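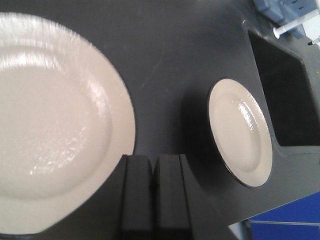
The Wooden Spoon Is the Hard One

Every September, when the sensible part of the country has put its football boots away and its cricket whites are still yellow from last year, Lawal Okonkwo starts fretting about who is going to finish eleventh.

He has no interest in the champions. Anyone can pick the champions, he says, and in the regional competition he follows, everyone has, because Finosstead have won it so often that their supporters have stopped turning up to the trophy presentation. Okonkwo's trouble is the stretch of the ladder between ninth and thirteenth, where five clubs of near-identical mediocrity spend a winter swapping places like commuters trying to get closer to the heater.

He plays in the Full Ladder, a tipping competition with one rule that matters. Before a ball is kicked, you write down all 16 clubs in the order you think they'll finish. Then you hand it in, and you live with it.

There are no weekly tips and no second chances. You can't drop a striker who has done his hamstring at a trampoline park. If you've put a club third and their coach resigns at half-time in the opening round, you may enjoy the next six months in whatever spirit you like.

"It's the only tipping comp where you can be finished by Easter and still have to hear about it in August," says Folasade Etim, who has come second twice and would prefer that I'd written that she has come second on two separate and very different occasions.

The scoring takes some getting used to. A club in exactly the right spot earns you the most, a club one place out earns you a bit less, and so on down to nothing, with extra for getting the bottom club right. The totals are then multiplied by a number that was chosen years ago for reasons that didn't survive the person who chose it. The record is 1,020. It belongs to Siu-ming Cheng, who filled in her sheet while waiting for a tyre to be changed and has never got near it again.
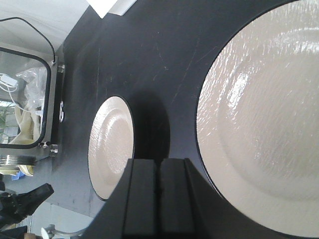 Cheng has since gone about things properly, and it has ruined her. She built a spreadsheet. She took note of ground surfaces, travel distances and the average age of back fours. Her next ladder came in with a paragraph of working beside each club, and she finished below a man who had ranked them by how much he liked the pies.

"I know too much now," she told me. "I used to look at a team and think, yeah, they're a bit rubbish. Now I've got a view on their second-choice keeper."

There's a fair bit of this about. The best season-long tippers I spoke to all described a golden year of near-total ignorance, followed by a long decline brought on by paying attention. Damilola Briggs, a former centre half who played for four of the clubs involved, has never finished in the top half. He puts the blame on friendship. He can't bring himself to place his old sides in the bottom three, which leaves him with twelve clubs to fit into the other places and three sets of former teammates to overrate.

The competition had more than 200 entries last season, up from the 60 or so friends and cousins who used to hand sheets of paper across the bar. It now runs on a website called Florkus, which was built for church raffles and still congratulates you on buying a ticket. The old hands dislike it. On paper, they say, you could see where a person had rubbed something out. A ladder with a grey smudge at seventh told you a great deal about a marriage.

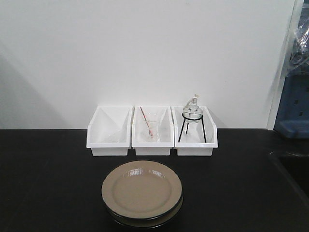 What the website did bring in was the live table, and with it a new kind of suffering. Under the old system you had a vague sense of how you were travelling and found out for certain at the end. Now you can watch yourself fall forty places during a drinks break. Ngozi Aliyu checks hers at half-time, at full-time, and again at about two in the morning, in case a result has been overturned on the grounds of an unregistered winger.

This isn't as mad as it sounds. Three seasons back a club called Ultis lost six points for exactly that, and dropped from fifth to eighth after everybody had gone home. Aliyu had them eighth. She is the only person I have met who remembers where she was when she heard about an administrative deduction, and she was in the bath.

The purists argue about whether deductions ought to count. One camp holds that you're tipping football and paperwork is another matter. The other holds that if you've followed Ultis for any length of time, you ought to have seen the paperwork coming.
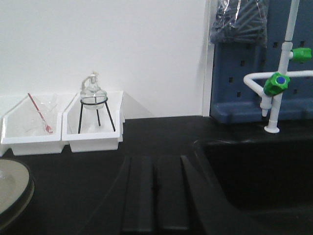

Then there's the spoon. Picking last place pays the bonus, and it draws out the worst in people. There is always an obvious candidate, usually the newly promoted side, and the obvious candidate nearly always scrapes up to fourteenth on adrenaline and long throws. The club that sinks is some comfortable outfit that finished sixth the year before, lost a goalkeeper to a mining job and never quite noticed.

Okonkwo has a theory, and I pass it on for what it's worth. He looks for the club whose supporters are happiest in pre-season. He goes along to the practice matches and listens. If the people on the hill are talking about the new kit, he marks the club down two places. If they're talking about a "project", he marks it down five.

It has worked for him once. He got the spoon, both relegated sides and the runner-up, and he came thirty-first, on account of having ninth to thirteenth in perfect reverse order.

His sheet for next season is already under way on the back of a rates notice. Finosstead are first. Ultis are eighth, out of respect. He's let me see the whole thing on the condition that I don't say who he has at eleventh, and he rang the next morning to tell me it had changed.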